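## 4. Daily start-up and changing over to shared work

This section covers the sorting station at the Findville site. It replaces the sheet taped inside the cabinet door. Last revised July 28, 2020, by Birgit Kleinschmidt.

The arm takes over the repeat picking that used to fill most of a shift. The station operator now sets out the parts, starts the job, clears stops and signs the log. Anyone who worked the old hand-sorting line can be trained as an operator. Pay grade and break times are the same as on the old line. Questions about shift assignments go to Cirilo Robles, not to the maintenance desk.

### 4.1 Before you switch on

1. Read the last entry in the station log. If the previous operator left a stop open, do not start until it is signed off.
2. Clear the tabletop of tools, cups and gloves.
3. Check that no cable hangs over the table or within the reach of the arm.
4. Look at both gripper fingers. Chipped or bent fingers must be replaced (see Section 7).
5. Tie back long hair and take off lanyards.

**CAUTION:** Keep your hands off the table whenever the arm has power, even if it has not moved for several minutes. It may be waiting for a signal.

### 4.2 Starting a job

1. Turn the main switch on the control cabinet to ON.
2. Wait for the ready message on the screen. This takes up to 119 seconds.
3. Choose the job from the list. New operators should use Hurnik 1, the practice job with cubes and blocks.
4. Set out the parts. Leave enough space beside each one for a finger of the gripper to come down without touching its neighbor.
5. Step back behind the floor line and press START.
6. Watch the first pick from start to finish before you turn to other work.
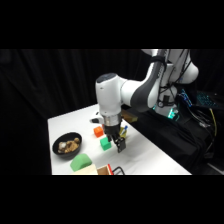
*Figure 4-1. Gripper lowered beside the teal-green cube, with the orange cube farther back.*

If a part is crowded, press PAUSE, wait for the arm to stop, and press HOLD before you reach in. PAUSE alone does not lock the joints.

**Note:** The job counter does not reset at shift change. Write down the number at the start and end of your shift. The counter is used to plan maintenance. It is not used to rate operators.

### 4.3 Clearing a stop

1. Press HOLD.
2. Read the code on the screen and copy it into the log.
3. Remove the part that caused the stop. If it is held in the gripper, use the RELEASE key and keep your other hand clear.
4. Press RESUME from behind the floor line.

Code 233 means the gripper closed without finding a part. Move the part and try again. If the same code comes up three times in one job, call maintenance. Do not move the part by hand while the arm is over it to save time.

### 4.4 Service intervals

| Item | Every |
|---|---|
| Wipe gripper fingers | shift |
| Check finger screws | 1,000 picks |
| Replace finger pads | 2,000 picks |

Operators do the first two. Pads are changed by maintenance only. Spare pads are kept in the Cuautle cabinet, second drawer.

### 4.5 Handing over

Tell the next operator which job is loaded and whether any stops came up. Both of you sign the log. If no one is coming on, park the arm with the PARK key and turn the main switch to OFF.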